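Notes for the parents' evening talk, 10 Aug 2020
Speaker: Nobuhle Pillay
Subject: first birthday parties, and how to get out of them alive

Opening. Wait for people to find the mute button. Say hello to Sadia Zaidi, who asked me to do this and who has four children, so she should really be giving the talk herself.

Start with my own daughter's first birthday. I invited 46 people. She slept through most of it, woke up for the cake, touched the cake, and cried because it was cold. I had made the cake over two evenings. It was lemon. She is now seven and does not like lemon.

Pause for sympathy. If none comes, move on.

Point one: the guest list. A one-year-old knows maybe six people and is suspicious of two of them. Everyone else is coming for you, which is lovely, but be clear with yourself about it when you are blowing up balloons at midnight. Mention my mother's view that leaving out a second cousin is an act of war. Mention that I left out a second cousin in July and we are still waiting for the invasion.

Small parties this year anyway. Say this briefly, everyone is tired of hearing it. A few people in a yard, grandparents on a screen propped against the fruit. Yolanda Londoño did hers this way and told me it was the first family party she has ever sat down at.
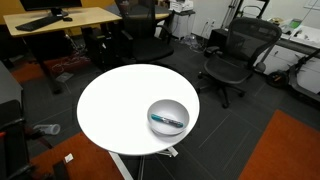
What time of day should a first birthday party start?
Right after the morning nap, with a finish time printed on the invitation. That gets you a rested baby, and guests who know when to look for their shoes.

Point two: cake. There are two cakes at a first birthday, the one people eat and the one the baby destroys. Do not put effort into the second. A plain cupcake with whipped cream will do fine. Tariq Niazi ordered a smash cake with a sugar giraffe on top, and his son was frightened of the giraffe. They had to take it out of the room. It lived on top of the fridge until spring, looking down on everybody.

If you bake for the guests, bake the day before. Frost in the morning. Cupcakes beat a big cake because you don't need plates and you don't need to find the good knife. Someone will ask if they're sugar free. Have a face ready.

(If running long, skip the frosting story. If running short, tell the frosting story slowly.)

Frosting story: doubled the butter, forgot to double anything else, served it. Three people asked for the recipe. I gave them the real one and they have all been disappointed since.

Point three: presents. The baby will like the box. We all know about the box and we all keep buying what goes in the box. My advice is to tell people books, or nothing, and then be gracious when a drum arrives. Mehwish Rajput keeps a drawer of loud toys and gives each one back to the family it came from when they have a baby. I think this is the fairest system anyone has come up with.

Opening presents in front of everyone: don't. It takes an hour, the baby leaves, and you end up holding up a sweater to a circle of adults.

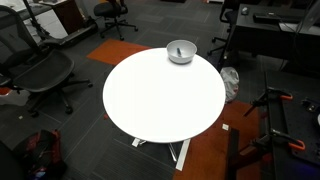 Round table, small bowl.

Point four: photographs. I took 600 on the day. My daughter is looking at the camera in 2 of them, and in one of those she is mid-sneeze. The sneeze is the one we framed. Hand the phone to somebody else for a while so that there is some record of your having been there. Mothers especially, please. I have a whole year in which the only evidence of me is a thumb.

Point five: the crying. There will be some. Usually it's during the singing, when a crowd of large people suddenly turns and shouts at a person in a high chair. Sing quietly. My great-aunt, who is 83, does not sing quietly and can't be asked to, so we put her at the back near the coats.

Also the parents may cry. I went into the laundry room for mine. It had been a long year, and I'd been up with the candles and the lemon. Say this part plainly and don't make a joke after it.

Questions. Sadia will read them out. If someone asks about party bags for babies, the answer is a banana.

Remember to thank Sadia again, and remind people that the baby clothes swap list is still open, and that whoever dropped off the single boot can come and get it.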